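Cutik: a small collection of national holiday announcements 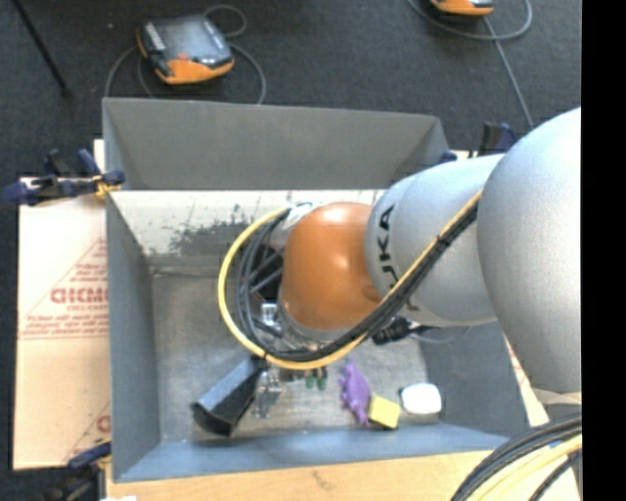

A KUKA arm over a gray bin.

What is in the collection

Cutik is a text collection of public announcements for national holidays, independence days and flag raising ceremonies, as they were published by community groups living outside their home country. The texts come from newsletters, parish bulletins and the event pages of cultural clubs. All of them are in English or have an English part next to the original language.

There are 53 source groups. The smallest group gave us two announcements, and the largest one gave us nearly 17 percent of all the text. Please keep this in mind if you calculate averages, and report results per group when you can.

Files

announcements.csv has one row per announcement
groups.csv has one row per source group, with the town and the home country
holidays.csv has the name of the holiday in English and in the original language
notes.txt has the corrections made after the first release

The files are saved in UTF-8. If you open them directly in a spreadsheet program, the Cyrillic and Armenian names may look broken. Import them and choose the encoding by hand.

Columns in announcements.csv

id: a number that does not change between releases
group_id: connects to groups.csv
holiday_id: connects to holidays.csv
place: the place of the ceremony as written in the text, for example a city hall or a park
start_time: local time, empty if the text does not give it
anniversary: the number of the anniversary, only if the text says it
body: the full text of the announcement

How the texts were collected

The first part was copied from the Drenness newsletter archive, which was already in digital form. The second part was typed from paper bulletins kept at the Gwynne reading room. We kept the original spelling, also where it is clearly wrong. Phone numbers and private addresses were replaced with the word REMOVED.

The anniversary number is often different from one group to another for the same holiday. Some groups count from the declaration, others from the treaty or from the first celebration abroad. We did not correct these numbers.

Known problems

In four groups the start time was written without morning or evening, and we left it as it is. A text saying 6:30 is stored as 6:30.

Holidays that move with the church calendar have one holiday_id, even when the name changed during the years.

Many announcements from March were sent again with small changes, such as a new room or a different choir. Both versions are in the file. The column group_id together with place will help you to find most of them.

License and use

The tables may be used freely for research and teaching. The body text belongs to the groups that wrote it, so please do not print whole announcements without asking them. In publications, cite the collection as "Cutik, Grusier Community Archive" and give the release number.

Corrections are welcome. Please send the id of the row and the corrected value, and say where you found it.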